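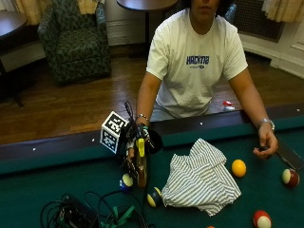
Flendberg Pool Table Care Set

Home > Game Room > Table Care

If you have a pool table at home, you already know how it goes. The table arrives, everybody plays on it every evening for a month, and then one afternoon the sun comes in low through the window and you see what has become of the cloth. Chalk dust by the rails, a pale track where the break shot always starts, hair from the dog. And the balls, which used to click, have a sort of dull film on them. The Flendberg set is what we put together for that afternoon (and, better still, for all the afternoons before it!).

We have been selling game room goods for a good long while now, and this is the set we talk about most on the phone. People call wanting a new cloth fitted, and quite often, after a bit of a chat, they end up with a brush and a few wiping cloths and get several more years out of the felt they have. We don't mind. A recovered table is a lovely thing, but so is an old one that somebody looks after.

What comes in the box

One table brush, with soft bristles and a shaped wooden back that sits nicely in the palm
One narrow rail brush for getting under the cushion nose
Four striped cotton wiping cloths, hemmed, machine washable
One bottle of Litus ball polish
One small tin of Litus rail wax
A drawstring bag to keep it all in

The cloths

The cloths deserve a paragraph of their own, as they are the part customers reorder. They are a plain white cotton with thin gray stripes, made for us by Ruotsalainen, who mostly weave kitchen towels and were very patient with our questions. They come a little stiff out of the packet. Wash them once before you use them and they soften right up, and after that they only get better. Please skip the fabric softener, which leaves a coating that ends up on your balls and then on your felt.

Keep one cloth for polish, one for wax and the other two for dry wiping. A laundry marker on the hem is plenty to tell them apart. I use a P and a W on mine, and my husband has still managed to wax the cue ball.

How to look after the table

Start with the balls off the table or gathered at one end. Brush the felt from the head of the table to the foot in long, straight strokes, always the same way, and lift the brush at the end of each stroke so you don't scrub back over what you have just moved. Go along under the cushions with the rail brush first, so the dust from there gets picked up with the rest. A vacuum with a soft upholstery head is fine afterward on low suction. Keep it clear of the pockets if yours are leather.

For the balls, put a few drops of Litus polish on your cloth and turn each ball in it until the film is gone, then buff with a dry one. Stripes show the dirt first. Do the cue ball last and give it twice as long, poor thing, it does most of the work.

For the rails, a dry cloth is enough most of the time. If you have glossy dark rails, you will see every fingerprint on them, and a thin wipe of wax once a season takes care of that. Put the wax on the cloth, never straight onto the wood, and stay well back from the edge of the felt. Go gently over the sights, too. On older tables the little diamonds can be set in with glue that has dried out.

A word on watches and bracelets: a metal clasp dragged over felt can pull a thread, and a long scratch in a glossy rail is a sad sight. Take them off before you brush, if you remember.

Sizes and details

Table brush: 24 cm long
Rail brush: 18 mm head, long handle
Cloths: 40 x 60 cm, 100 percent cotton
Ball polish: 118 ml, enough for roughly 80 full sets of balls
Suitable for: wool and wool-blend cloth, resin balls, varnished or lacquered rails
Not suitable for: oiled or unfinished wood (ask us about the Pronach oil)

Questions we hear a lot

Can I use the polish in a ball-cleaning machine?
Yes, but use half of what you think you need. It foams.

Does the brush work on darker felt?
It does. Chalk shows up more on dark green and teal cloth than on the lighter shades, so you may find yourself brushing more often, but the brush itself is kind to any color.

Can I buy the cloths alone?
Of course! They come in packs of four, and you'll find them under Spares. The rail brush is there as well.

My table has a stain. Will this help?
For chalk and dust, yes. For a spilled drink, blot it right away with a clean dry cloth, don't rub, and then call or write to us before you try anything else. Impi Rantala answers most of the care questions and has seen every kind of spill there is, including candle wax and, once, beet soup.

Orders placed before noon usually leave us the same day. Returns are welcome on unopened polish and wax, and on the brushes at any time.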